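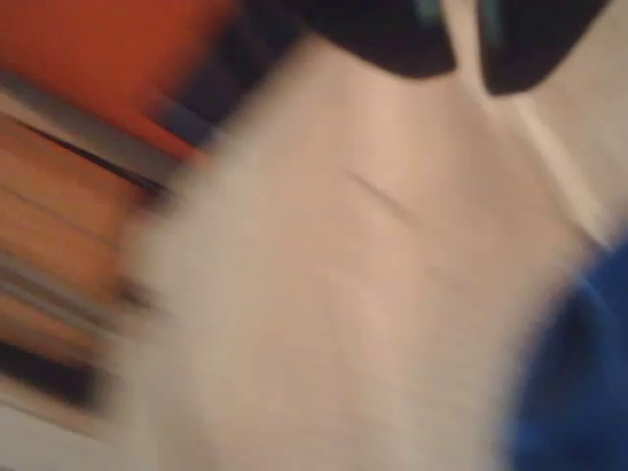

About Vorell

Vorell is a contract laboratory for water testing. We analyze drinking water, well water, cooling water and process water for small utilities, building owners, food plants and private households. The laboratory was founded by Sharon Ondieki, who remains technical director. Henok Asfaw manages sample intake, scheduling and reporting.

What we test

Routine work falls under two headings, chemistry and microbiology. The chemistry section measures pH, conductivity, hardness, alkalinity, turbidity, nitrate, nitrite, fluoride, chloride, sulfate and dissolved metals. Metals are run on preserved samples only. If a bottle arrives without acid, we preserve it on receipt and hold it before analysis, and the hold is noted on the report.

The microbiology section tests for total coliforms, E. coli, heterotrophic plate count and Legionella. Coliform samples must reach us on the day they are taken. Legionella cultures take longer than most clients expect, and a final result cannot be issued early. Interim counts are available on request – they are marked as interim and should not be used for compliance purposes.

We do not test for radon, asbestos or PFAS. Requests for these are passed to Skuklow, a partner laboratory, which invoices the client directly.

How the laboratory is organized

We employ 29 people at two sites. The main laboratory is in Mollel and handles all analysis. The Cokska office is a collection point with refrigerated storage, and a courier leaves it for Mollel twice each working day. Samples dropped off after the second pickup are logged the same evening and travel the next morning. Microbiology samples are not accepted at Cokska after that pickup.

Each section has a lead analyst who reviews all raw data before release. A second review is carried out by someone who did not run the batch. Results that fall outside the calibration range are diluted and rerun, and both values are kept in the batch record.

Sampling

Clients may collect their own samples with bottles supplied by us. Instructions are printed on the inside of the kit lid. The most frequent problems are overfilled coliform bottles, missing collection times and labels written in water-soluble ink. A sample with no collection time will be logged as received but not started.

Field sampling by our own technicians is available within a two-hour drive of Mollel. Technicians record temperature and free chlorine on site, as neither can be measured reliably after transport. Access to the sampling point has to be arranged by the client. Roof tanks and confined spaces require a separate agreement.

Turnaround and reports

Standard turnaround for chemistry is 4 working days from receipt. Full metals panels take some 9 working days. Reports are issued as PDF files with the method reference, detection limit and measurement uncertainty listed for every parameter. A spreadsheet export can be added at no charge. We keep reports and raw data for the full retention period stated in the service agreement.

A report states what was found in the bottle. Advice on treatment equipment is outside our scope, and we do not sell or recommend filters, softeners or dosing systems.

Complaints and retests

Questions on a result should be sent to the intake desk with the report number. Remaining sample is stored until the hold time for the parameter has passed – a retest after that point needs a new sample. If a retest shows an error on our side, a corrected report is issued and the original is withdrawn.

Page last revised April 2026.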